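Clearing out the workshop floor at Clemel

Home | Gallery | Visiting | Bunting days | Write to us

Welcome back to the gallery page, and thank you for your patience, as I know it has been looking a bit bare since December. We have been busy with the big spring tidy at Clemel, the long workshop behind the old Pevum yard in Flurnport, and this page is where I am putting the pictures and the bits of news that go with them. If you have been in for a Bunting day you will know the floor I mean. It gets everything: packing, trimmings, odds and ends that were set down "just for a minute" and then stayed a season. So we decided to do it properly this year, corner by corner, with a box for the things worth sorting and a brush and pan for the rest, and no moving on to the next corner until the last one is done.

I should say that I love this job more than I probably ought to. There is something very cheering about getting a patch of floor back, even a patch the size of a doormat, and I have been known to stand and admire it with a cup of tea for a good deal longer than it took to sweep.

Click any picture to see it larger.

1. Brush, pan and box

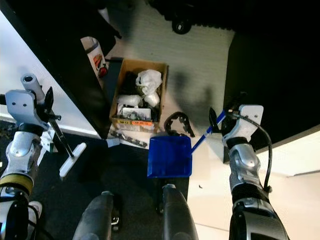 Page last changed: Sat 10 April

The blue dustpan is down on the floor with its open lip toward the mess, and the brush with the flat white head is waiting beside it. I am very fond of that long blue handle, as anyone with a back like mine will understand. The dark, chain-like bits lying along the floor are the sort of thing I mean when I say "trimmings", and they get everywhere – under the benches, into the door track, into the soles of my shoes and from there all the way home to the kitchen.

The box behind is our sorting box for this corner. Crumpled white plastic bags, white packaging, some black parts and small metal pieces have all gone in together, and yes, I do know that a sorting box is supposed to be sorted. My system (if I can call it that) is that anything with a possible second life goes into the box first and gets looked over at the bench later, when there is better light and somewhere to sit. Clean bags get flattened and go on the hook by the door. Metal goes in the tin. Packaging is kept if it is whole and let go if it is torn, and I am trying to be strict with myself about the word "whole".

There is a curved black piece on the floor to the right of the box too, rubbery looking and notched along its edges. If it means anything to you from a Bunting day, do write in and tell me, and I will put it to one side with your name on it.

A word about the order of things, as I had a couple of letters asking. We do the big pieces by hand first, then the brush, and then a damp cloth along the baseboards right at the end. I used to start with the brush, and all I did was push the big pieces from one side of the room to the other and wear myself out before lunch. The door stays shut while we sweep as well. The wind comes straight up from the harbor in Flurnport and it has very firm ideas about where dust should go.

2. The same corner again 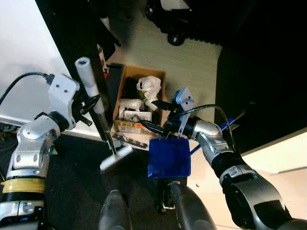
The cardboard boxes themselves come from our own deliveries, and we keep roughly 19 of them folded behind the door for days like these. They are good for a surprisingly long time if you don't overfill them, though I always do. A box that has gone soft at the bottom should be slid along the floor and never lifted, a lesson I learned on the back step with a load of washers and which I will not go into here, except to say that I was still finding them at the next Bunting day.

As for cables and straps, please, if you are bringing any back to us, wind them up and tie them before they go in the box. A loose one will find all the others and make friends, and then we have an evening's work ahead of us getting them apart. A scrap of string is plenty. I keep a jar of cut pieces on the windowsill at Clemel and you are very welcome to help yourself.

People often ask what happens to the things nobody claims. They go up on the shelf by the Pevum side door and stay there for eight weeks, and after that they are free to anyone who can carry them away. Last year the shelf was cleared entirely, which made me happier than I can say, and I hope we can manage it again.

Still to do: the long wall, the two window bays, and the space under the stairs, which I have been putting off and which I expect will need a whole page of its own. If you would like to come and lend a hand, bring gloves and shoes you don't mind getting dusty. There is soup at noon, and a spare brush or two in the cupboard.

More pictures will go up as we work our way along the wall.

Back to the gallery | Older pictures | Bunting days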